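Forum Voyages & bagages › Organisation et rangement
Sujet : Vos câbles en déplacement, vous les rangez comment ?

cledus_pro
Bonsoir à tous ! Je repars en août pour une mission longue, toujours à l'hôtel, et j'en ai marre de la pochette où tout s'emmêle. J'ai fini par prendre une boîte à compartiments, transparente, avec couvercle à charnière. Un câble par case, enroulé à la main sans serrer, le connecteur rentré dans la boucle. Ça me prend deux minutes sur le bureau de la chambre.

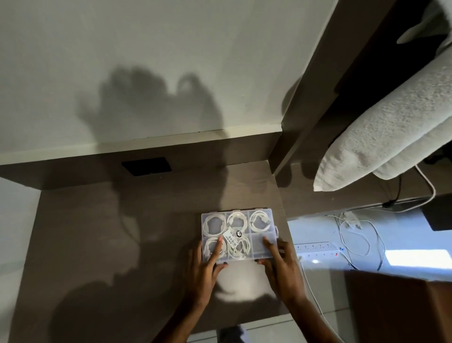
Du coup je garde une case libre pour l'adaptateur ou les écouteurs, je n'ai pas encore tranché. La boîte passe à plat au fond du sac à dos, contre l'ordi. Des avis ? Vous étiquetez les câbles, vous ?

Luminița Oprea
Moi j'ai essayé la boîte et j'ai arrêté. Trop rigide ! Dans une valise cabine, chaque centimètre compte, et une trousse souple se glisse entre deux pulls. Un petit lien scratch par câble et c'est réglé.

nelu.dinu
Pas d'accord avec Luminița, les scratchs je les perds tous. J'ai une boîte Enetti depuis deux ans (pas donnée, 23 euros quand même) et le gros avantage c'est qu'on voit tout de suite s'il manque un câble au moment de partir. J'en ai oublié un paquet dans des chambres avant ça...

Luminița Oprea
Oui enfin si tu l'oublies, ta boîte, tu perds tout d'un coup :)

nelu.dinu
Touché. Ça ne m'est pas encore arrivé !

cledus_pro
Ha ha, j'y ai pensé aussi. Je la laisse toujours sur le bureau, jamais dans un tiroir. Dans la chambre où je suis (la 364, au bout d'un couloir interminable) le plateau est brun foncé et tout ce qui est clair se repère bien. Par contre c'est un bureau qui fait aussi coiffeuse, avec le sèche-cheveux au mur juste au-dessus, et il faut partager la place.
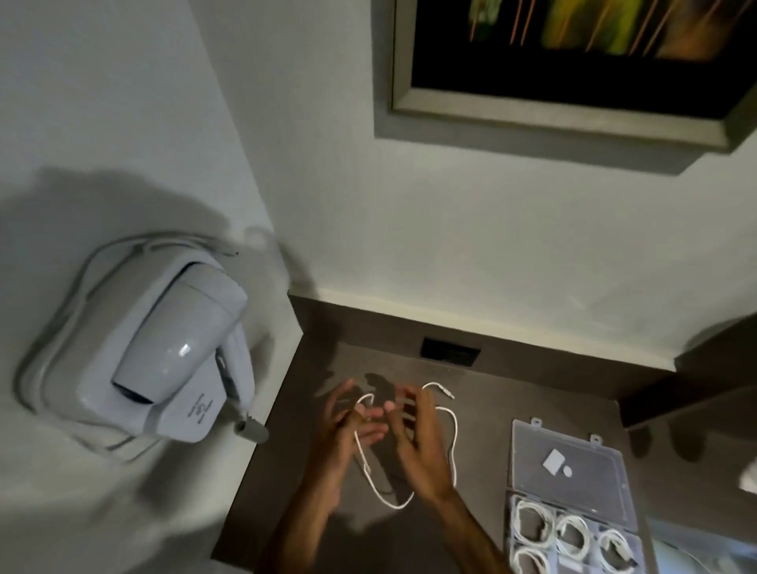

Alors je me suis fixé une règle : les affaires de toilette à gauche, l'électronique à droite, et rien qui déborde. Ma femme trouve ça maniaque — elle n'a pas tort — mais le matin à six heures je suis bien content de ne rien chercher.

Emstead89
Je prends le fil en route. Pour les étiquettes : un bout de ruban de peintre plié près du connecteur, avec une lettre au stylo. Ça tient un moment et ça s'enlève sans colle. Et attention à ne pas enrouler trop serré, j'ai flingué deux câbles comme ça, la gaine avait craqué juste à la sortie de la prise.

Luminița Oprea
Le ruban de peintre, je note. Les tiens sont tous blancs, cledus ? Perso je ne saurais jamais lequel est lequel.

cledus_pro
Tous blancs oui, c'est bien mon problème. Je tente le ruban jeudi en rentrant. Et pour la case vide, je penche maintenant pour l'adaptateur, si le couvercle veut bien fermer dessus.

nelu.dinu
Mesure l'épaisseur avant, chez moi ça ne ferme pas.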